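Stundia Publishes Good-Practice Guide for Recording Manual Tasks with Hand-Held Grippers

WIRKITZ, June 28, 2019 — Stundia today released the first edition of its good-practice guide for teams that record manual work with hand-held grippers. The guide covers setup of the work area, care of the gripper fingers, choice of objects and the notes to be kept with each recording. It is free to download.

The guide replaces a set of draft rules that went out for comment in February. Stundia received 171 comments from 32 organizations, and most of them dealt with wear on contact pads.
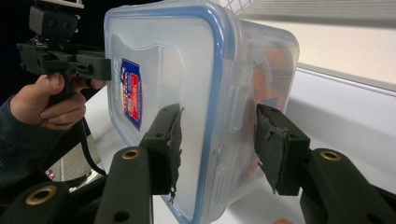 Under the new text, pads must be checked before each session and their state written in the session log. Torn or frayed pads may stay in use only if the log says so, and both hands must be logged separately. The draft had asked for one entry per pair.

Clear plastic containers get a section of their own. They reflect light, their edges are hard to pick out on video, and latches and lids add parts that can shift during a grasp. The guide asks teams to record each container from at least 3 starting positions and to note whether it is closed.

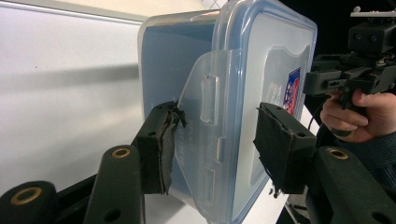 Cable routing was the other point of debate. Hellström, which builds test benches, asked for a fixed overhead route. The final text leaves the choice open — cables may run to the side or overhead — but they must not cross the space between the two grippers.

Wostar tried out the guide before release and logged 564 recordings under its rules. Changes from that trial are listed in the appendix.
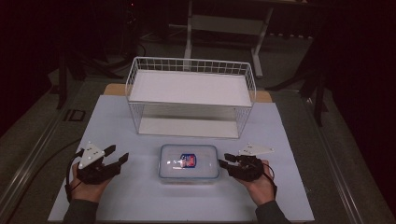
Two hand-held grippers with a clear food container and a white wire basket on the work surface.

The guide is voluntary and does not replace workplace safety rules. Stundia will accept comments on the first edition through its website until next February.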